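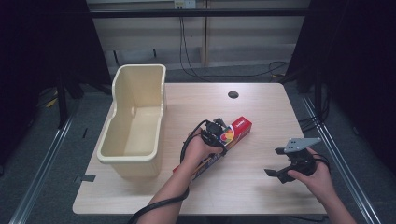
Dutberg team bench replied that the left gripper's width reading also freezes on their unit when the jaws close on a carton, and asked whether we had ruled out the cable before touching firmware.

Ticket 2191
Project: Lodivholm student manipulation project, box-to-bin task
Component: hand-held gripper, left
Status: open, workaround in place
Priority: medium

Symptom
Jaw width on the left channel holds its last value for the rest of the episode. Timestamps keep advancing, so the recorder does not flag a fault. The right channel is normal. First noticed in November during playback of episode 3444, where the left width stays flat from the grasp of the long box through to the end of the file.

Setup
Two hand-held grippers, one operator, bin on the left of the table. Logging with the Brallard recorder at 30 Hz. Both grippers are wired.

Log

10:20 – Replayed 3444 with raw values on. Left width repeats exactly, down to the last digit. A sensor at rest would show some noise, so this is a stale value.

10:45 – Swapped left and right cables at the recorder end. Fault stayed with the left gripper. Recorder port ruled out.

11:10 – In answer to Dutberg: swapped the full cable, both ends. Ran 8 episodes. Fault came back in the second and the seventh. Cable is not the only cause, if it is a cause.

11:30 – Flexed the cable by hand at the gripper body with the jaws open. No dropout. Repeated with the jaws closed on a box. Dropout on the first try. The width value did not recover until the recorder was restarted.

13:05 – Opened the housing. Connector seated, no visible damage. Reseated it anyway. No change.

13:40 – Found that the Ciobanu driver catches the read timeout and returns the previous sample without setting the error bit. Explains the clean timestamps. Does not explain the timeout.

14:15 – Patched the driver locally to write NaN on timeout. Recorder now stops the episode when this happens.

Workaround
Use the patched driver on both bench machines. Leave slack in the left cable before starting an episode. Discard any episode with more than one second of identical left width values during motion.

Still to do
– Measure supply voltage at the left gripper with the jaws loaded
– Rerun the width check on all earlier episodes, 3444 included
– Send the driver patch to Dutberg and compare timeout counts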